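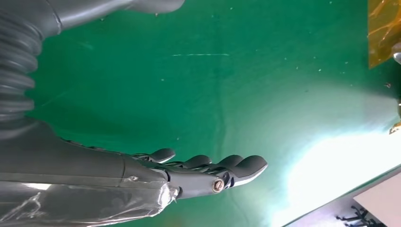 Refill customers want to know what a bottle costs before they queue for the pump, according to Nazar Marchuk, and until now too few shops have told them.

Citetti is to extend its household refill scheme to 13 more shops in December. The scheme lets shoppers bring back empty containers and fill them with washing-up liquid, hand soap or floor cleaner, paying by weight.

The first trial ran at the Mindier and Savchuk branches, where customers made 1,863 refills. Of these, 453 were made by people who had not used a refill point before. Prices per 100 grams will now be shown at the door and again at each pump.

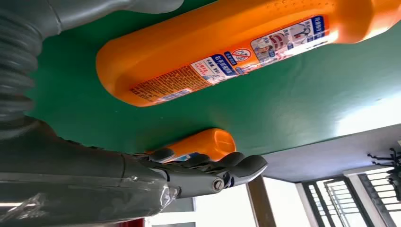
Any clean container with a screw cap can be used, including those bought elsewhere. Staff weigh it empty and write the weight on a sticker. The sticker should go on bare plastic, as ink smudges on a printed label – on something like the orange bottle with the blue and white label, the rounded base is a better place for it. Containers that have held bleach or motor oil will be refused.

Filling takes about 60 seconds. Pumps will close half an hour before each shop does, and all day on Wednesday at the Trikness branch, where the floor is being relaid. Loose caps will be on sale at the tills.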